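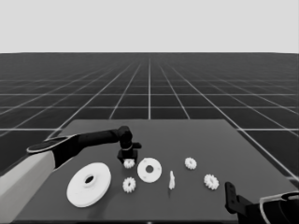 Maren Odell
Lab Instructor, Robot Learning Practicum

Handout 7: Teaching by Remote Control
Posted 11/5/20

Bring this to the lab in Halonen Hall. Copies left on the printer are not considered brought.

So far you have told robots what to do by writing code, and the robots have done what the code said, to everyone's disappointment. This week you will drive two simulated arms through a gear task by hand. Every motion you make is recorded, including the ones you would like to forget. Later a policy will be trained on the recordings, and it will copy your hesitations with great loyalty.

What you are recording

A demonstration is a list of time steps. At each step we store what the robot sensed (camera views, joint positions, gripper openings) and what you commanded. Keep the two apart in your head. The command is where you asked the arm to go. The joint position is where it got to. When a finger is pressed against the table, these differ, and the gap is information about contact. In last week's homework several of you deleted it as noise.

Each episode is capped at 90 seconds. If you run over, the episode closes and is marked incomplete, however close you were.

The views

The overhead view is good for planning a reach and bad for judging height. For the last stretch of an approach, switch to the wrist views. In a wrist view your own fingers stay put and the world slides around between them. Most people steer the wrong way for the first few minutes. The left wrist and the right wrist will each fool you in a slightly different direction.
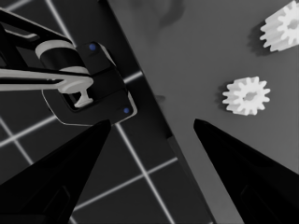 Fig. 2. Wrist view with open fingers; two gears on the table, the other gripper at upper left.

Gears

A gear gives you a rim of teeth to grab, and teeth are poor handles. Close slowly. If the part turns as you close, open fully, back off, and come in again at another angle. Leave the second attempt in the recording. A policy that has only seen perfect grasps has no idea what to do after a bad one, and it will have bad ones.

When gears sit close together, decide which one you want before you move in. Drifting between two candidates is the most common fault we see, and the policy learns to drift beautifully.

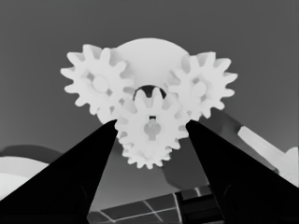 One comment on the June feedback form asked why we don't write a script for the grasp and spare everybody the wrist strain, seeing that the simulator already knows where every gear is. It does know. The policy won't, and it will have to work from the camera views you recorded. You may write the script for extra credit, and several people have regretted it.

Two arms

Use both only when the task calls for both. While one arm works, park the other clear of its path and leave it alone. Fidgeting gets recorded too. Before a handover, bring the receiving gripper in open and hold still for a moment. Release with the first arm only after the second has closed.

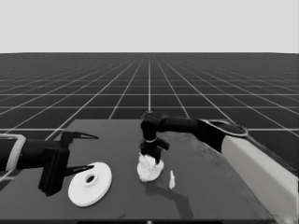
Cleaning the data

The Clultero set from last year has 472 episodes. We kept 148. The rest were dropped for timeouts, resets in mid-task, and one long afternoon with the left and right controllers swapped. Log a reason for every episode you drop. "Bad" is not a reason.

Do not drop an episode for being slow. Trim idle time at the start and end if you like, and leave the middle as it is.

To turn in

Upload your episodes, your drop log, and a one-page note to the Rillero folder. In the note, pick one failed grasp and compare the commanded and measured positions in the steps before it. A plot helps. A plot with labeled axes helps more.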